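Corker Hand-Crank Radio and Power Bank

I started selling these in November, when the second round of blackout news came through and my inbox filled up with people asking what to send to family over there. I write a small newsletter on the war and the energy side of it - gas storage, grid strikes, who is buying power from whom - and the shop grew out of that. It's one page and a handful of items, and the Corker is the one I get the most mail about, so I'm giving it a proper write-up.

What it is: a radio with a crank on the side, a little solar strip on top, a flashlight at one end and a 2000 mAh battery inside. It picks up AM, FM and shortwave. If you've been reading me for a while you know I go on about shortwave (sorry!), but when the cell towers go down along with the power, a voice from a transmitter two countries away is sometimes the only news you get. I've heard from readers who sat in a stairwell with one of these on low volume and finally found out which part of town had been hit.

How it runs: charge it by USB before you need it. On a full battery at a low volume mine went 19 hours on FM. Shortwave eats it faster. The crank works, but please don't picture yourself winding up a phone from dead - you'll get a short call or a couple of texts out of a good sweaty session, and your arm will complain. The solar strip is for topping up on a windowsill. In a northern winter I'd treat it as a bonus.

What I like: big knobs you can work with gloves on. A real tuning dial. The flashlight has a low setting that doesn't light up the whole street side of your apartment, and that matters more than I understood when I first ordered them.

What I don't: the whip antenna is thin and I've bent one already. The strap is cheap. The manual is printed so small that I typed up my own, and a copy goes in every box, in English and Ukrainian.

I tried two others before settling. The Brilach is prettier and sounds better, but it has no shortwave, so it was out. The Amini has everything on paper and then drifts off station every time you put it down. If you already own one, keep it, it's fine for local FM.

Shipping: inside the US I send orders out twice a week. For Ukraine, Moldova and Poland I go through Trultow, who consolidate the parcels and hand them to a local carrier on the other side. It's slow and the tracking goes quiet for days at a stretch, so don't panic. They want a phone number for the person picking up, in international format, and the name spelled the way it is on that person's ID. Please double check this one! Most of the parcels that come back to me come back over a wrong digit.

Groups: if you're buying 50 or more for a school, a clinic or a town office, write to me first and I'll work out a better price. The largest order so far was 500, and it took a while to pull together, so give me some warning.

Returns: 30 days, unused, you pay postage. If it arrives dead I'll replace it and you can keep the dead one for parts.

I answer mail on Sunday evenings, after the newsletter goes out. If yours is about a parcel that's already moving, put the order number in the subject line and I'll see it sooner.

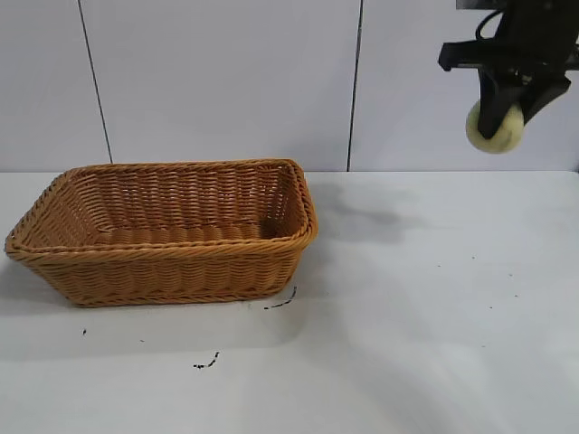 Kenta Iwasaki: Bought two, one for my sister-in-law in Kharkiv and one for our own kitchen. Hers took a little over three weeks to get there. She says shortwave is much better near the window, and she wound a few yards of plain wire around the antenna, which pulled in two more stations at night. Any chance you'll carry a spare antenna? I'd add one to the next order.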